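"Less Salt" Labels Under Review as Shoppers Ask: Less Than What?

The word "reduced" does a lot of work in the sauce aisle. A county food labeling office wants to know how much of that work is deserved, and it plans to spend July checking.

The review covers 278 bottled sauces and seasonings sold in local stores, from soy sauce and ketchup to salad dressing. Inspectors will compare what the front of each label promises with what the nutrition panel says. A summary is due before the school year starts, although the office has missed that kind of target before.

Makers are already sounding pleased with themselves. Plivix, which bottles marinades and table sauces for several regional chains, said in a statement that it "welcomes any effort to give families clear facts." The same statement did not say how much salt the company has removed from its products, or when. A follow-up question got a copy of the same statement.

Tresau, a smaller maker, did offer a number. It says its new stir-fry sauce has 135 milligrams less sodium per serving than the old one. That sounds fine until you look at the serving, which went from a full tablespoon to two teaspoons when the bottle was redesigned. Cut the spoon by a third and the salt falls with it, even if the recipe stays the same. The company says the recipe changed too. It would not say by how much. 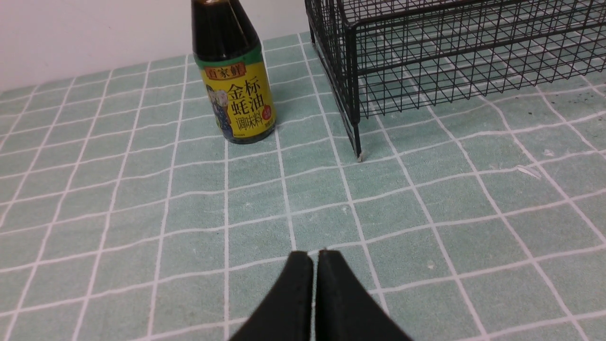 Tarun Rawat, a dietitian who runs cooking classes for people with high blood pressure, says the serving size is the first thing he teaches. "People measure with the bottle, over the pan," he said. "I have yet to meet anyone who stops at two teaspoons." He supports the review but does not expect much from it, as the office can ask a company to change a label but cannot fine it for saying no.

The office points to public demand. It says 2,839 people filled out an online survey this spring, and that most wanted simpler labels. The survey was open to anyone with the link, and one of the places that shared the link was Mbeki, a shopping app that sells its own label-scoring service. So the result tells us that people who use a label app care about labels. It tells us much less about everyone else.

There is also the matter of who helped write the checklist. Of the 11 people on the advisory panel, four work for food makers or stores, including one from Plakov, a grocery chain with its own line of sauces. The office says their knowledge of the business is useful, and it may well be. The panel's meeting notes have not been posted, and a request for them was still pending at press time.

For now, the rules stay as they are. Shoppers who want to compare two bottles can check that the serving sizes match, then read the sodium line. The office will take written comments until the end of July.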